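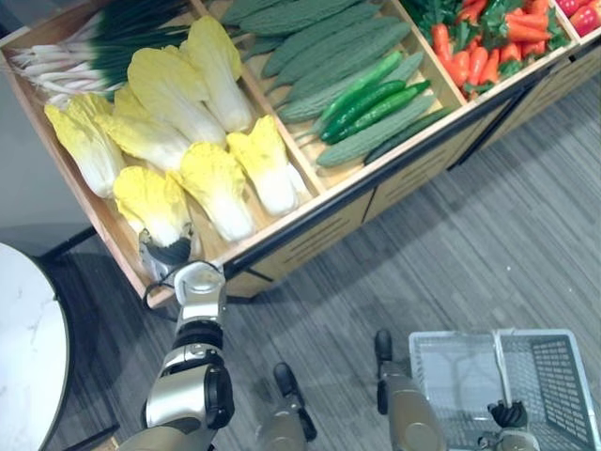
4. Setting Up and Filling the Produce Bin

This section assumes the bin is standing where you want it and is level. If it isn't, go back to Section 3. A bin that leans a little when bare will lean a good deal more once it's holding a week's worth of cabbage, and you will be the one unloading it.

The instructions apply to the Farah bin in the divided version. Owners of the undivided Farah may skip steps 2 through 4 and spend the time picking carrots out of the peppers.

4.1 Fitting the dividers

1. Wipe out the inside of the bin with a barely damp cloth. Let it dry. "Dry" means dry to the back of your hand, including the corners.

2. Decide what goes where before you fit anything. Napa cabbage wants the widest compartment you can give it. Carrots with their tops on take up more room than carrots in your imagination.

3. Lower each divider straight down into its pair of slots. It should drop the last inch by itself. If it stops halfway, lift it out and turn it end for end.

CAUTION: Do not hit the divider with a mallet, a shoe or a cabbage. We have had all three sent back to us in warranty claims, in one case with the cabbage.

4. Press down on the top edge of each divider with your palm and try to rock it. A slight wiggle is fine. A clatter is not; see 4.5.

4.2 Checking the front

5. Run a hand along the black metal rail at the top of the front panel. It protects the wood from baskets, elbows and belt buckles, and it should sit flush from end to end. Tighten any screw that stands proud.

6. Leave the slotted vents in the front panel clear. They are not a place for price cards, coupons or the store's holiday greetings. Leave at least 5 inches of open floor in front of them when you are not serving – crates parked there overnight block the air.

4.3 Loading

7. Start with the cabbages. Set the big ones at the back and fill in with small ones toward the front, so that a customer taking one doesn't get the other six as well.

8. Lay green onions across the back corner of the cabbage compartment, roots all pointing the same way. They bruise if anything is stacked on them, and they will tell the whole room about it.

9. Lay bitter melons on the diagonal. Laid straight, they roll; laid diagonally, they lock against each other's bumps and stay put. Cucumbers can go on top in a single bunch. Never the other way around.

10. Heap the carrots with their greens showing. Trim the greens only when they go limp. Once trimmed, a carrot looks like every other carrot, and customers who were happy to pay for leaves become philosophical.

11. Red bell peppers get a compartment of their own, next to the carrots.

Note: The maximum evenly spread load is 363 pounds. There is no bonus for reaching it.

4.4 Shopping baskets

The bin is meant to be used with a hand basket, and the gray Nurkeck pattern suits it well. Any rectangular plastic basket with open sides will do.

12. Before opening, look into each basket. Take out receipts, onion skins and single gloves.

13. Check the rim all the way around for cracks. Hold it as a shopper would, fingers over the outside and thumb inside, and squeeze.

14. Look through the slots in the end wall and the sides. Grit collects in the small openings close to the floor of the basket, and a bottle brush gets it out faster than swearing does.

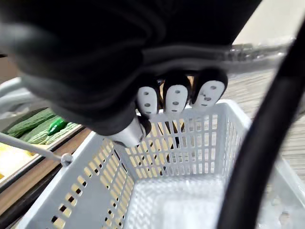
Fig. 4-2. Empty basket with slotted walls, held at the rim.

15. Stack clean baskets no more than 20 high, away from the bin. A basket left on the front rail will slide off, usually onto the person who put it there.

4.5 If something isn't right

Divider clatters: the wrong divider is in the slot. Swap the two.

Divider won't come out: the wood has taken up moisture. Unload both sides, leave it overnight and try again in the morning.

Rail lifts at one end: order screw set 553 from Astine Parts and replace all of the screws, including the ones you like.

Cabbages roll forward: too many small ones at the back. Return to step 7.

For anything else, write to Elikem Abubakari at the Mongate service desk and include the number stamped under the left end of the rail. He will ask whether the floor is level. Please check before you write.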